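Reading time: 4 minutes

Section 3: Setting up a regularity run in Winderent

Now that you have your car and driver saved, it's time for the part most people bought Winderent for, and we do hope you enjoy it as much as we do. A regularity run is a timed drive over open or closed roads in which you try to hold a set average speed, and the program keeps an eye on how early or late you are at each checkpoint. It can look like a lot of boxes to fill in the first time (it did to us too!), so put the kettle on and go through it once at home before you try it in a lay-by with the engine running.

Before you start

You will need your road book, a wheel sensor or a satellite receiver, and the start time from your entry papers. If you use the Veloso sensor, fit it as shown in Section 2 and check that the green light comes on when the wheel is turned by hand.

3.1 Calibrating the distance

1. Drive to the start of the organiser's measured distance and stop with your front wheels level with the marker.
2. Press Distance, then Zero.
3. Drive the measured distance at a steady pace, keeping to your own side of the road and not cutting the corners, tempting though it is.
4. Stop at the second marker and press Hold. The screen will show a pulse count. On our own car, with fairly worn tyres, it reads 3,587 over the club's practice stretch, but yours will almost certainly be different and there is no right answer.
5. Type in the official distance in metres from the road book (on the Skisano Hill route it is 1,706) and press Save.

Note: Tyre pressures change the reading more than you might think. Set them first thing, and calibrate again if you let any air out later in the day.

Caution: Calibration is a job for two people. The driver should never touch the keypad while the car is moving, however quiet the road seems.

3.2 Entering the stages

1. From the main screen choose New Run and give it a name you will recognise later. "Betgate December" is far more use than "Run 4" when you come back to it in the spring.
2. Enter the start time using the 24-hour clock.
3. For each stage, enter the length and the average speed. You can have up to 19 stages in one run.
4. If the speed changes part way through a stage, press Split and enter the distance at which the new speed begins. Do this in road book order, or the later splits will be ignored.
5. Press Check. Any stage with something missing turns amber, and tapping it takes you straight to the empty box.

3.3 Adding a picture to the run

Each run can carry a cover picture, shown beside its name in the list. Tap the grey square, choose a picture from your tablet and press Use. Any ordinary picture file will do. 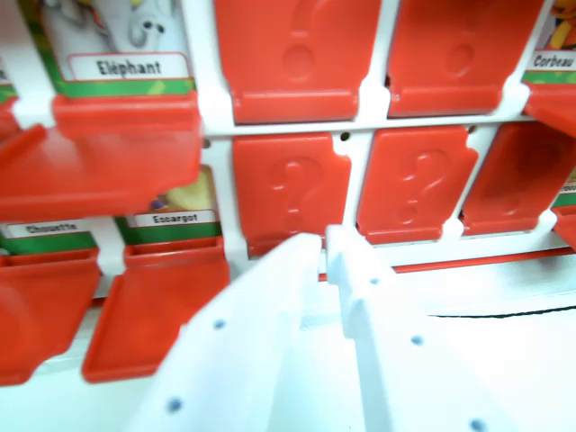

Guessing-game board with the "Eléphant" card showing.

To swap it for another, hold your finger on the picture until the menu appears, and choose Replace. Removing a picture leaves your times and distances exactly as they were.

3.4 Starting the clock

1. Pull up to the start line and open the run.
2. Press Arm. The countdown begins 10 seconds before your start time, with a beep for each second.
3. Set off on the long beep. The large figure in the middle is your error: a plus sign means you are late, a minus sign means you are early.
4. Press Line as you pass each checkpoint.

Note: If you miss a turning, press Pause Distance as soon as you notice, go back to the junction, and press it again when you rejoin the route. The clock keeps going throughout, I'm afraid, just as the marshals' will.

For printing your results, see Section 4.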